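Minutes of the October meeting of the League Management Board
Held in the upper room, Prydderch Park, on Thursday at 7.30 pm

1. Opening
The Chair opened the meeting and confirmed that a quorum was present. Apologies were received from the delegates of two clubs. The minutes of the previous meeting were agreed and signed.
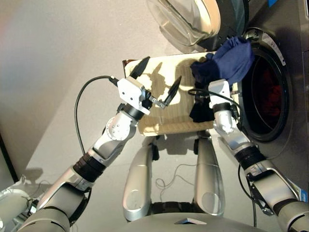
Minutes taken by: I. Tarrow, League Secretary

2. Matters arising
The floodlight certificate for the Dodent ground had been received. The Board noted that evening kick-offs there could resume from the next round of fixtures.

3. Disciplinary matters
The Board considered the referee's report on the abandoned match between Vidalcombe Rovers and Ikar Athletic. Both clubs had replied in writing. It was agreed that the match be replayed at Vidalcombe, and that Ikar Athletic be fined £200 for failing to supply a team sheet before kick-off. The club has the usual right of appeal.

A request to overturn a red card from the Prydderch Town match was refused, as it had arrived after the deadline.
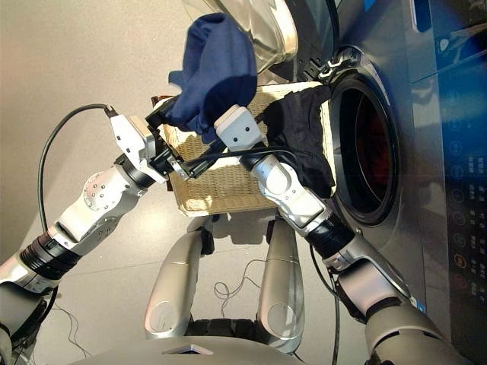
4. Fixtures and registrations
The Registrations Secretary reported 742 players on the list, of whom 19 were awaiting transfer papers. Clubs were reminded that a player may not appear until clearance has been given – this applies to cup ties as well.

Two postponed matches in the second division remain without a date. The Fixtures Secretary proposed using midweek evenings

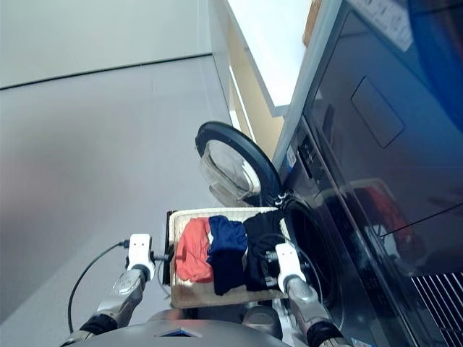 where both clubs consent, and otherwise moving the matches to the end of the season. The proposal was carried, with one delegate against.

5. League Cup
The draw for the next round was made. Vidalcombe Rovers will play Dodent at home. The final will be held at Prydderch Park, subject to the condition of the pitch.

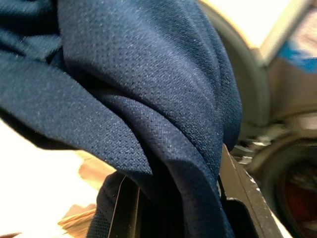
Prydderch and District Football League – League Management Board

6. Any other business
A delegate asked whether rolling substitutions might be allowed in the reserve division. The matter was deferred to the next meeting and clubs were asked to send their views to the Secretary.

The meeting closed at 9.10 pm.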